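About Prilurby Preserves

Home | Our Jams | About Us | Stockists | Contact

We make jam. We have tried over the years to come up with a grander way of putting it, and one year we paid a consultant to try for us. He suggested "fruit experiences." We make jam.

The company started in Kemarcombe in a kitchen behind Llewellyn Street, when Noel Lacson inherited a copper pan, 66 empty jars and an uncle's opinions on pectin. The first batch was plum. It set so firmly that it had to be sliced. Noel sold it at the church sale as "plum cheese" and took orders for more, so it is still on the list, and we still can't get it to come out that way on purpose more than half the time.

These days there are eight of us and two pans. On a good day in season we fill 900 jars. On a bad day we fill a good many fewer and argue about the radio.

Our fruit comes from growers we can drive to and be back from by lunch. When they run out, so do we. Every February somebody writes to ask why there is no raspberry, and every February we write back, politely, with a picture of a raspberry field under snow. 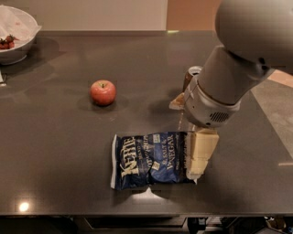
Strawberry is the one people ask for by name, and the one that gives us the most trouble. It floats, it foams, and it refuses to set if you look at it with any confidence. We cook it in small batches with lemon and less sugar than Noel's uncle would have allowed. He was told about this and did not come to the Christmas party.

The shop dog is called Ikar. He is not for sale and has no role in production, whatever he may have told you at the door.

We're open Tuesday to Saturday, mornings only. Bring your empty jars back and we'll knock a little off the next one. Lids too, please.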